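Kategorie: Werkstatt & Automatisierung > Anschaffung und Planung
Schlagwörter: Greifer, Handgerät, Ersatzteile, Budget

Greifer für Handgerät: fertig kaufen oder Teile einzeln? Wie viel Reserve einplanen?

Simiyu

Wir wollen in unserer Lehrwerkstatt Greifaufgaben aufzeichnen, erst mit handgeführten Greifern, später soll ein Arm dazukommen. Geplant sind 2 Arbeitsplätze. Ich muss bis Dezember eine Liste mit Preisen abgeben und danach kommt ein Jahr lang nichts mehr nach. Was vergessen wird, ist vergessen.

Im Moment habe ich ein Gerät leihweise hier. Zwei Backen, schwarzer Kunststoff, die Innenflächen leicht rau. Gegriffen werden sollen kleine Teile von einer Holzplatte: Muttern, Stecker, Kabelbinder, später auch dünne Bleche. Das Blatt ist helles Holz mit kräftiger Maserung, matt.
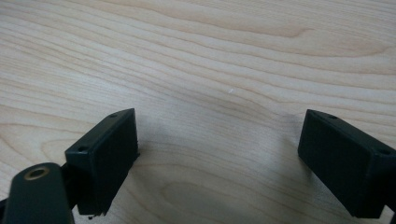
Zuletzt geändert: Dezember, 16:40 Uhr (Abschnitt Tischplatte ergänzt)

Meine Fragen: Lohnt es sich, die Backen gleich mehrfach zu bestellen, und wenn ja, in welchem Verhältnis? Soll ich fertige Handgeräte nehmen oder die Teile einzeln kaufen und selbst drucken? Ein Drucker ist vorhanden, aber er ist oft belegt. Und muss ich für die Tischplatte Geld einplanen oder kann das helle Holz bleiben? Von der Lampe fällt zwischen den Backen ein weicher Schatten auf die Platte, ich weiß nicht, ob das stört.

Listier

Zu den Backen: Ja, mehrfach bestellen. Sie sind bei uns das Teil, das zuerst fällig ist. Wir haben im ersten Jahr 7 Paar verbraucht, bei ähnlichen Teilen und ungefähr täglicher Nutzung. Wenn du Bleche greifst, wird es eher mehr, die Kanten arbeiten sich in die Griffflächen ein. Achte darauf, dass sie von oben verschraubt sind und du mit dem Schraubendreher herankommst, ohne das ganze Gerät zu zerlegen. Auf deinem Bild sieht man an den Oberkanten je zwei runde Schraublöcher. Frag den Verleiher nach dem Gewinde und ob Einsätze drin sind. Schrauben direkt in Kunststoff halten den dritten Wechsel oft nicht mehr aus.

Buchsen und Gelenke würde ich auch mit aufnehmen. Die kosten fast nichts, aber die Lieferzeit kann lang sein. Bei mir stand ein Gerät 19 Tage wegen einer einzigen Buchse.

Fertig oder selbst: Für zwei Plätze würde ich drei fertige Geräte kaufen und nur die Backen selbst drucken. Wenn der Drucker oft belegt ist, lass den ersten Satz auswärts drucken und setz das als eigenen Posten in die Liste. Sonst wird er bei der Prüfung als Verbrauchsmaterial gestrichen, so war es bei uns.

Tisch: kann bleiben. Eine starke Maserung ist für die Aufnahmen eher hilfreich als störend, wenn die Position über das Kamerabild bestimmt wird. Eine einfarbige Platte macht da mehr Ärger. Den Schatten würde ich mit einer zweiten Leuchte von der Gegenseite aufhellen. Leuchte mit Klemme, 66 Euro, reicht.

Was in solchen Listen meistens fehlt: Speicherplatz, Ersatzkabel, eine Kiste für den Transport und die Arbeitszeit für das Kalibrieren. Das Letzte ist bei uns der größte Posten gewesen.

Clorkard

Alles selbst drucken, ist viel billiger. Wir haben nie was gekauft.

Tanach

Selbst drucken geht, aber rechne die Stunden mit. Außerdem müssen die Geräte an beiden Plätzen gleich sein, sonst passen die Aufnahmen später schlecht zusammen. Bei gedruckten Teilen aus verschiedenen Rollen hatten wir merkliche Abweichungen in der Öffnungsweite. Vor dem Start jede Backe nachmessen und aufschreiben. Zu den Mengen kann ich nichts sagen, bei uns laufen nur Stecker.

Und wischt die Platte vor jedem Durchgang ab. Bei dir liegt da auch ein kleiner weißer Krümel.

Kommentare (3)

Simiyu: Danke, drei Geräte und zehn Paar Backen stehen jetzt drin. Kalibrieren habe ich als eigene Zeile aufgenommen.

Clorkard: Zehn Paar finde ich übertrieben.

Listier: Bei Blechen nicht. Schreib mal, was am Ende genehmigt wurde.

Kontakt | © Forum Werkstatthilfe | Nach oben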